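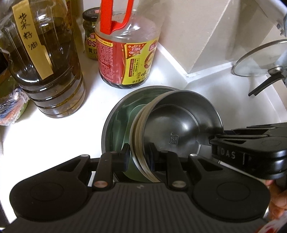

Lists > Skernwood Makers > Threads > Re: Kitchen demo at Trander, who went?

Isabelle Tremblay wrote on 08/09/2023:

> I could only stay for the first half of the Trander open day and I'm sorry I missed the talk. What I saw of the kitchen station impressed me. Two grippers, a stack of steel bowls, ordinary groceries along the back of the counter. It looked like somebody's home and it worked. I think we should ask them to bring it to Skernwood in March. Did anybody stay to the end? Am I being too easy on them?

Isabelle,

Yes, a little. I stayed to the end and then stood by the kitchen station for another 16 minutes asking questions, until the fellow from Cieślak went off to find coffee.

First, what I liked. They used real things. There was a big bottle of rapeseed oil with a handwritten gold label, a sauce jug of some sort getting down to the dregs, a pot lid leaning by the wall. I've been to demos where every object was a foam block painted orange, so credit to them. Nested steel bowls are also a fair choice of problem. They're shiny, the rims sit tight together, and if you've ever tried to get one bowl off a stack with a parallel jaw you know how that goes. You get three or you get none.

Now the part I'd push on. Those grippers are hand-held. There was a person's hand behind the one on the right the whole time I was there. When the near one put a fingertip inside the stack and the other outside, somebody decided that. When the second one came in on the far rim to steady things, somebody decided that too. I have no quarrel with it as a way of recording how people do kitchen work, and the presenter said as much if you listened closely. But the sign over the table said "Robots in the Home" and most of the visitors near me left thinking they had watched one.

I asked how many recordings they had of the bowl task. More than 400, he said. I asked how many times a robot had then done the task on its own, with nobody holding anything. He said 10 tries, in their own lab, on their own bowls. I asked how many of the 10 came off and got a long answer about lighting.

The talk had a slide claiming 80 percent on "household handling." No list of tasks, no mention of what counted as a success. If a bowl gets separated and then dropped in the sink, is that in the 80? I put my hand up and was told it would be in the write-up. I'll believe it when I can read it.

The Drurkunness arm in the next room, by the way, was running by itself, slowly, and missed about as often as it hit. Hardly anyone was watching it. I got more out of that than out of the rest of the afternoon.

So on March: invite them, fine, but ask for two things in writing first. They bring an arm that does the bowls with no hands on it, and they use bowls from our kitchen that they haven't seen before. The dented ones in the lower cupboard would do. If they say yes I'll help carry the table.

Does anyone have the handout? I left mine on the bus, and I'd like to check whether the 80 is in there or only on the slide.

Walt

7 replies | 3 shares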